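Task sheet (household)

A task sheet is a single printed page that tells someone how to do one household job, from start to finish, in one place. I've been writing and sorting these things for long enough that the Lurnley home-keeping wiki asked me to do the entry, so forgive me if it wanders a bit. Other names you'll run into are job card, chore sheet and room card. A chore chart is something else (it tells you whose turn it is), and so is a checklist, which assumes you already know how to do the job and only need reminding.

What goes on one

Most sheets I've handled have the same bones. There's a number, usually big, so you can find the page again. There's the name of the room, then a title that says what the job is, then the steps, numbered and short. At the bottom comes the part I care about most – the list of things you need and where they should be before you begin. People skip that part when they write their own, and then they're standing in the kitchen with one wet glove on looking for the sponge.

Titles should name the job and the thing it's done to. "Refrigerator" by itself is useless. Are we wiping it, emptying it, putting the shelves back in order? I like a title you could shout down a hallway and have understood.

Steps are best kept under ten. If a job runs to 14 steps it's probably two jobs, and I'd split it: one sheet for clearing the shelf, another for putting it back. My friend Sherif Fawzy disagrees with me on this and writes gorgeous long sheets that cover the whole bathroom, and I'll admit his bathroom looks better than mine.

Numbering

There are two common ways to number a set. The plain way is to start at one and keep going. It's easy, and it falls apart the first time you want to slip a new kitchen job in between two old ones. The other way is to give each room its own block of numbers with gaps left in it, so there's always space. The Chan method, which a lot of people on the wiki follow, leaves 500 numbers per room. That sounds wild for a one-bedroom apartment, but numbers are free and you'll never have to renumber!

Whatever you pick, the number goes on the page in large type and again on a label if the sheet lives in a sleeve or a folder. Labels are their own little headache. Pale numerals on a dark strip are the easiest to read in a dim closet, in my experience, though narrow strips are fiddly and they love to curl up and stick to your thumb. Short fingernails make it harder. I start at a corner and bend the backing away from the label, so the label stays flat and doesn't take on a curl before it's even on the page.
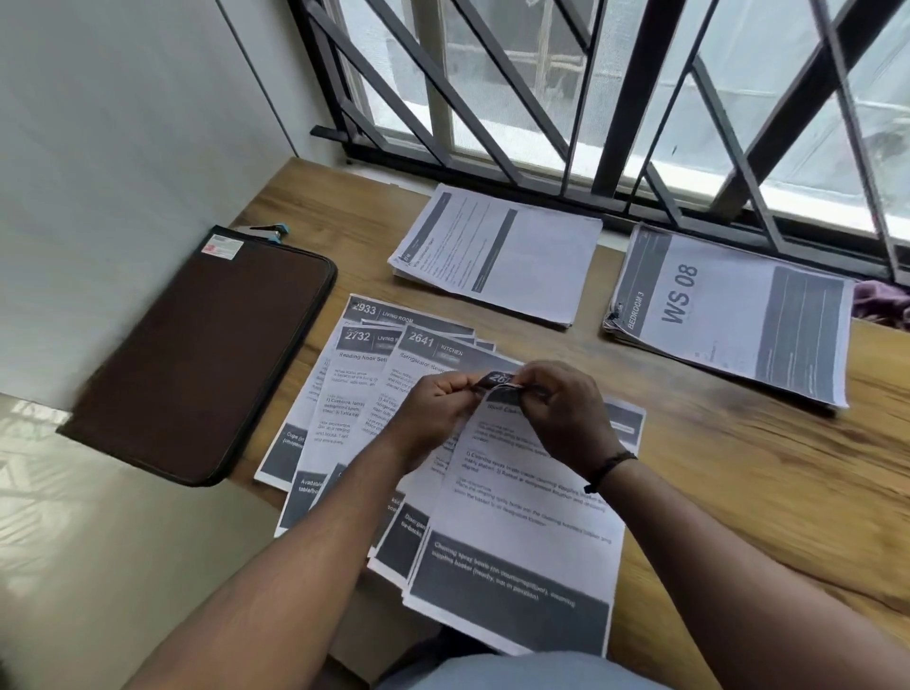 Do your labeling at a table with room to spread out, and get the sheets into order first. I lay mine overlapping like a hand of cards with the number showing on each one, then work from the front to the back. If you label as you sort you'll end up with two pages claiming to be the same job, and you won't find out until somebody has reorganized the refrigerator twice.

Sorting by room

By room is the usual arrangement, and it's the one I'd give a beginner. Kitchen sheets pile up faster than anything else – drawers, cups, pantry, fridge, counters, the cabinet under the sink. Living room sheets tend to be about setting things back how they were: cushions, blankets, a reading corner with its table and books. Bedrooms get their own numbers if you have more than one, and please write the room number on the stack as well as on the pages.

Some jobs don't belong to a room at all. Wall cleaning is the classic. You can print a copy for every room or keep a "whole house" section at the back, and I've done both. Copies are better if different people look after different rooms. If it's only you, the back section saves a lot of paper.

My own full set came to 297 sheets before I weeded it. I had pages for jobs I'd done once, in an apartment I don't live in anymore. It's 60 now, and I can lift the folder with one hand.

The supplies line

This deserves its own section because it's where sheets go wrong. A good supplies line names the thing and says where it is at the start, in parentheses right after it. Spray bottle (on the countertop). Basket (by the door). It also helps to say what state things are in: cups unopened, books in a pile on the floor, that sort of thing. Then whoever picks up the sheet can look around, see whether the room matches, and begin.

I've seen sheets that put supplies at the top, and that's the Fevberg style if you go looking for templates. I don't mind it. I just find that my eye goes to a dark band at the foot of the page more easily than to another line of small type under the title, so the foot is where mine stays.

Paper and storage

Ordinary printer paper is fine for anything that stays in a folder. For kitchen and bathroom jobs, a plastic sleeve is worth the trouble. Laminating looks lovely but you can't scribble a correction on it, and you will want to scribble. The Zanitz binder has been popular with wiki members because it lies open flat, though the rings on mine pinch the bottom page.

Keep spare copies in a stack apart from the working set, with a cover page that says which room they're for. A stack without a cover page is a stack you'll go through leaf by leaf some evening in January.

See also: chore chart, pantry label, home binder, room inventory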